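# Arkmont Robotics Club: gallery from the hand-held gripper project

Hello and welcome to our little corner of the club site! We've been at this project since November, when a few of us came back from the Dadby open evening with our heads full of ideas and promptly talked everybody else into them. The plan was simple enough on paper: build hand-held grippers, learn to use them well, and collect enough good recordings of everyday jobs that our arm, Jin, could have a go at copying them. We have 22 members this year, ranging from people who had never held a screwdriver to a couple who seem to have been born with one, and every one of them has had a turn.

This page was last tidied up on 30 April 2026. Some of the captions have been borrowed from our newsletter, so apologies to our regular readers (hello, parents!) if they sound familiar.

## Before you scroll

A few words that get thrown about a lot in our sessions, for visitors who are new to it:

- **Run** means one attempt at a job, from picking up the gripper to putting it back down.
- **Marker** is the black-and-white square on a gripper. Keep your fingers off it, please.
- **Nokden** is our name for the sorting program, written by the club over many evenings and a truly silly amount of hot chocolate.

We started the term with a goal of 29 clean runs of the cup-stacking job and finished with 34, and I still smile when I think of the cheer that went up. Folding tea towels has been far harder. We have 4 runs we're happy with so far, and the towels have been very patient with us.

If you're thinking of joining, you don't need any experience at all. Bring a favourite mug, wear shoes you can stand in for a couple of hours, and come and say hello to whoever is nearest the door. New members spend their first evening just opening and closing the jaws on soft things, and it's much more fun than it sounds!

## Grippers in hand

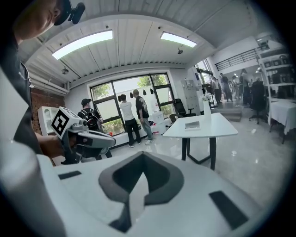

Two grippers up close, with a good look at the marker on the second one. I'm very fond of the flowers on the table, and of all that greenery through the big window.

## What's next for the project

More towels, I'm afraid! After that we'd like to try setting a table, with plates and cutlery, and the members who look after Nokden are already grumbling cheerfully about forks. We'll add new pictures as the work goes on, so do pop back, and if you'd like to come along to a session, leave us a note through the contact page and we'll write back with the times.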